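Home | Threads | Replies | Media | About

Print this thread | E-mail this thread

Lindsay Nepia

1/ Several of you asked why I went quiet in December after promising weekly updates on the toy sorting project, so pour yourselves something warm, because I'm going to tell it the long way. The short way is that we had a fault, it pinched somebody (me), and we stopped for a good while to sort it out.

2/ For anyone new: I work on the glove side at Canwood. A person wears a sensor glove, picks up soft things and puts them in a bin, and the recordings go to the arm in the next room, which we call Wihongi after the street our first workshop was on. The arm learns from them, or it can follow the glove live, and live is where we came unstuck.

3/ Soft toys are lovely things to practice on, by the way. They squash, they roll over, they have ears in awkward places, and if a hand closes too hard they forgive you. My mother has been sending them to me by the box and I haven't the heart to tell her we have enough.

4/ So, the afternoon it happened. We'd recorded 129 pickups since morning, all of them fine, and Ognjen Kneževič and I decided to finish up with a bit of live following before we went home. He wore the glove and I stood by the arm with the stop button on its long lead. Around the corner from each other, talking over headsets, which had never bothered us before.

5/ Ognjen reached for a toy and Wihongi reached too, very nicely. Then he opened his hand and the arm didn't. He said "open" in my ear, quite cheerfully, and I said "well, it isn't," and we went back and forth like that for longer than I'd like to admit!

6/ And then I did the thing I've told every new starter not to do. I put my own hand in to pull the toy free. The glove signal came back, the arm caught up with where Ognjen's hand had got to in the meantime, and it swung across and took two of my fingers against the side of the bin.

7/ I'm fine, I promise. Bruised, a bit of skin off one knuckle, and a very sore pride. I had the stop button in my other hand and I pressed it, and it did exactly what a stop button is for. Please stop sending me articles about robot accidents (Dad, I mean you).
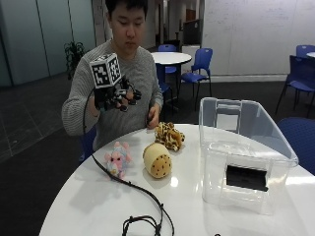 Glove work at the round table, with the bin ready on the right.

8/ You can see the cable running down from the glove and across the tabletop in that one. It was the cable we went after first, and I was so sure of it that I'd half written the report in my head. We wiggled it, we swapped it, we ran the glove with it taped down and with it hanging free. Every reading was clean. I was rather put out.

9/ What we found in the end was in Grindosix, the little program that passes the hand positions along to the arm. If messages stopped arriving it kept sending the last one it had, over and over, so the arm believed it was getting fresh instructions to stay closed. When the real ones came back it tried to make up the whole difference in one go.

10/ We went through the logs and the gap that day was 2000 milliseconds. Two seconds! I would have sworn on anything you like that we'd stood there for a full minute. It seems the cheerful back and forth was a good deal quicker than I remember it, and so was my decision to stick my hand in.

11/ The part that kept me up at night was that it had happened before. Ognjen searched the older recordings and there were 19 shorter gaps, all on live runs, all of them over before either of us noticed anything except a small twitch. We had a word for the twitch. We called it "the hiccup" and thought it was rather sweet.

12/ What we've changed. Every hand position now carries the time it was made, and the arm ignores anything stale and holds still. When the signal returns it stays put until the person at the stop button says go, and then it moves off slowly. The glove wearer and the person by the arm have to be able to see each other, so Wihongi's bench has been dragged around the corner. It weighs as much as a piano and I was excused from lifting on account of my fingers.

13/ And hands stay outside the taped line unless the arm's power is off. That was always the rule. It's now also a gate with a switch on it, and the switch doesn't care how many years you've worked here.

14/ We ran 28 live sessions with the gate in and pulled the signal on purpose in each one. The arm held still every time. The people at Flanora, who lend us the bench, came by to watch a couple of them and asked much better questions than I'd prepared for, so there's another list on my desk now.

15/ One thing still open, if anybody reading knows about this: we don't yet know why the messages dropped in the first place. Ognjen suspects the network switch and I suspect the update we took that week. If you've had a glove setup go silent for a second or two and come back as if nothing had happened, please write to me, even if you never found the reason.

16/ Weekly updates start again from here. Thank you for all the kind messages, and to whoever left the bag of frozen peas on my desk, they've gone back in the kitchen freezer, second drawer.

Print this thread | E-mail this thread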